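Olia Cake Airbrush: Set-Up Guide
Section 2. First fill and first spray
Monday, March 30, 2020
By the Cadia Cake Supply help desk
12 comments | 9 shares

Quick version of the set-up for people who have a cake waiting. Full manual is in the lid of the case. Read the cautions even if you skip the rest.

Before you plug in

1. Compressor on a flat surface, same height as the cake or lower. Not on the floor. Flour gets in the filter.

2. Check the hose ends. Both should have a rubber ring inside. Ring missing? Stop, email us, part number 1634. Tape won't fix it, we've had people try.

3. Screw the hose to the compressor first, then to the pen. Finger tight. No pliers.

4. Cover anything near the cake you like. Overspray travels further than you'd think.

CAUTION: Never connect the hose with the compresor running. Switch off, wait for the hiss to stop, then connect.
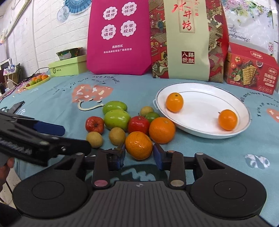
Filling the cup

5. Pull the trigger back once with the cup empty. The needle should slide freely. Sticking = old color in the tip, go to Section 4 and clean it.

6. Add color to the cup with the dropper. 9 drops does the side of a small cake, more just sloshes. Airbrush color only. Gel color will clog the tip and so will the stuff in the little supermarket bottles.

7. Lid on. People forget this one, then tilt the pen.

NOTE: Shake the bottle first. Whites and golds settle fast, shake those again between fills.

Setting the pressure

8. Turn the dial to 12 for buttercream. Fondant can take a bit more. Whipped cream, turn it down or you'll blow craters in it.

9. Test on a paper towel. You want a soft even dot. Spatter means too little air or a dirty tip. A wet running dot means you're too close.
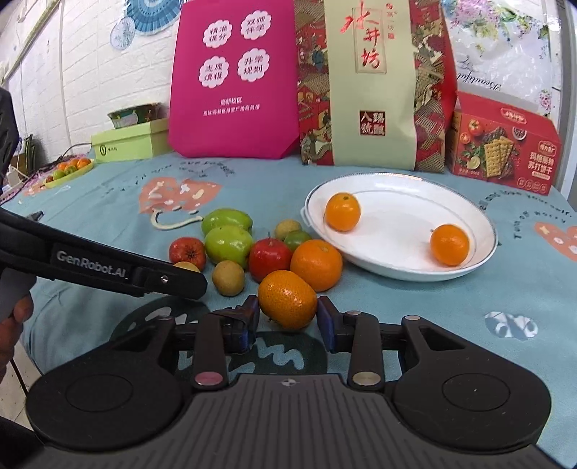

10. Blend your colors on the cake in thin layers, light shade first. Yellow goes down before red, every time, because you can't take red back off. For fruit toppers in marzipan or modeling chocolate, keep a real one next to you and match to that. Take the tangerine: the peel is bright orange and dimpled, so roll the shape over a fine grater before you spray, then build the orange in passes until it's close. Leave the little stem scar for last and do it in green with a fine brush. The pen is too wide for that.

11. Keep the pen moving before you press and after you let go. Stopping with the trigger down gives you a puddle.

12. Let each layer dry before the next. Chilled buttercream dries quicker, but if the cake is sweating, wait. Color beads up on damp frosting and theres no saving it.
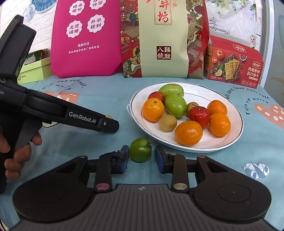
13. Greens: go easy. Leaf green looks weak on the first pass and much darker once it sets. Do two light passes, walk away, come back and look.

CAUTION: Don't run the compressor longer than 9 minutes at a stretch. It gets hot. If it shuts itself off, leave it alone til cool, then restart at the lowest setting.

CAUTION: Alcohol-based metallics need an open window and no lit stove. No candles on the cake yet either.

Changing color

14. Tip out what's left. Fill the cup with warm water, spray into the sink until clear.

15. Still tinted? Repeat with the Reder cleaner. Rinse after with plain water or the next color tastes of soap.

16. Dry the cup with a paper towel, not cotton. Lint.

Spare needles and the Domínguez wide tip fit this pen. The older wide tip does not, new one due in June.

Next: Section 3, Stencils

Questions? Use the contact form | © 2020 Cadia Cake Supply | Back to top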